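Trulham tries robot arm for kitchen and drawer work

Homewares firm Demero has put a robot arm to work at its Trulham site, where staff prepare furnished kitchens and put away fittings between customer visits. The arm started in March and is run by Gudard, a small automation company.

Until now a team of seven did all the tidying and sorting by hand, often after closing. Three of them have been trained to set up the arm's tasks and check its work, and shifts at the site now finish at 7pm.

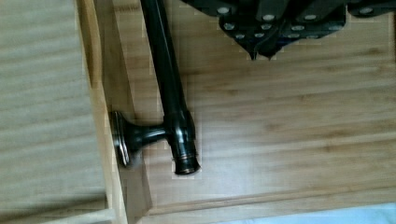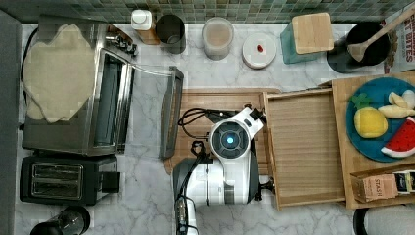
A towel bar in a wooden drawer, first picture, and the arm over the kitchen worktop, second picture.

Demero said no jobs would go during the trial, which covers 59 tasks – most of them picking up, sorting and putting away. Heavy lifting and cleaning stay with the staff.

Team members have asked for a pay review to reflect the new duties. They also want more time for checks, as the rota allows 10 minutes at the end of each shift. The firm said it would reply before deciding whether to use the arm at its Nwosu Road branch.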